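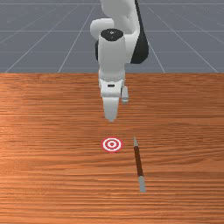

Good evening, and thanks to the Irkby reading room for having me. I'm going to talk about setting targets for a household budget, and mostly about why people set them in the wrong place. I ran the money evenings at Firnell for six winters and saw the same thing each time. Somebody decides to save a large round sum, writes it on the fridge and has given up by March. The sum is too far off to aim at. What you want is more like the little red-and-white bullseye on the table there, small and well within reach. Pause here and ask who has a savings figure in mind. Don't make anyone say it out loud.

First part - what comes in. Read out the Lapointe figures. Garnet Lapointe has said I may use them, and has asked me to say that the car has gone now. After rent, council tax, gas, electric and water, the Lapointes had 263 pounds a week to live on. They thought they had more. Most households I've sat down with think so, and the gap is nearly always things paid once a year: the MOT, the boiler service, school shoes, the dog's jabs. Put those on one sheet, add them up, divide by 52 and take that off the weekly money before you do anything else. For the Lapointes it came to 37 pounds a week. Give people a minute to write down their own yearly bills. Somebody always remembers the television licence late on.

Second part - food. Keep this short, it ran over at Firnell. Write down what you spend for a fortnight and change nothing while you do it. Garnet's household was spending almost 114 pounds a week, counting lunches bought at work. I don't tell people what to cook. I do ask them to look at the second and third trips to the shop, the ones for milk where you come home with a bag. If there's a question about buying in bulk, say it depends on the cupboard and the freezer, and move on.

Third part - the target. Pick an amount you could put by this week without borrowing it back next week. For some people that is 2 pounds. Leave it alone for a month, then look again. Move it the day after you're paid, by standing order if the bank will do it, or into a jar if not. Two people sharing the money should agree the figure together, with the sheet in front of both of them.

Mention debt here. Anyone behind with rent, council tax or fuel should deal with that before saving, and should ring whoever they owe. Leaflets are on the side table by the urn. I'm not an adviser and can't look at anyone's letters tonight, but the leaflet has the numbers of people who can.

Questions. Likely ones: Christmas clubs (check what happens if the shop closes), credit unions (yes, take the Kirkegaard Street handout), and whether to tell the children (up to you - I did).

Blank sheets are at the back. Take two, one for rough. Chairs need stacking by nine.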